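Elínborg Hjaltadóttir
Bench notes, Norkstead

Thread on how we maintain the two-arm cell. It covers re-zeroing, grippers, wrist cameras and cabling, in the order we do them. Settings are ours. Check your own manual before copying any of it.

The cell has 375 hours on it since the last full service. We do a short check every 15 hours of run time and a long one when the position error at the tool goes out of tolerance. The short check takes one person. The long one takes most of a day.

Start with the joints, cold. Move each arm to the mechanical stops at the lowest speed, record the encoder offsets, then compare with the previous sheet. The left shoulder has drifted the same way at three checks in a row. Still inside the limit, so it gets logged and left alone.

If an offset has jumped, don't write the new value in right away. Check the base bolts first. Last May I spent a morning correcting an encoder that was fine. The base clamp had backed off by a quarter turn.

Grippers next. Close on a feeler gauge, open, close again, and read the motor current each time. Ours settles at 161 mA with no load. A higher reading on closing only is usually grit in the slide. Higher both ways is usually the belt.

Clean the slides with a dry brush. No spray. The Prakereo grease goes on after that, a thin film, and you cycle the jaws until the current stops falling.
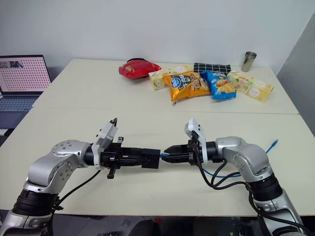

Wrist cameras are the part that costs us the most time. Each one is calibrated alone against the dot grid, then the pair is checked against each other. Both arms come in over the white table until there is only a narrow gap between the grippers, and that is the pose where an error in either wrist shows up fastest. We keep the laptop with the dot pattern to the left of the cell, within reach. If the two cameras disagree there, redo the side with the larger residual and leave the other one alone.

Number of views matters less than spread. We take 66 per camera and throw out any that are blurred. A set with plenty of tilt beats a bigger set taken nearly flat. Vary the distance too.

Don't touch the camera housing after calibration. If you have to reseat the cable, calibrate again. I have tried skipping this and the grasp offset was visible on the first pick.

Cabling. Every wrist cable needs slack for the full roll of the last joint plus a bit more. Run the roll joint end to end by hand and watch the loop – if it goes tight anywhere, re-tie it further down the arm. Ties go on the rigid segments, never across a joint ring.

Flex failures look like software. The camera drops out for one or two images, comes back, and the log blames the driver. Before reinstalling anything, hold the arm in the pose where it dropped and move the connector gently. Pacheco replaced a whole USB hub before we found a broken conductor near the strain relief.

Spares kept at the cell: one gripper belt, two wrist cables, one set of fingertips for each arm, the torque driver. The Paveo cable kit comes with ties that are too stiff for this size of arm. We use hook-and-loop strips instead.

Last step is a dry run of the handover routine at 15 percent speed with a hand on the stop. Then full speed, no load. Then loaded. Write the offsets, currents and residuals on the sheet and date it – the next check is only useful if this one was recorded.

Open item: the left shoulder. I will post the numbers after the next long check.

Filed under: Maintenance, Robot Cells, Calibration
© 2019 Elínborg Hjaltadóttir | Contact | Back to top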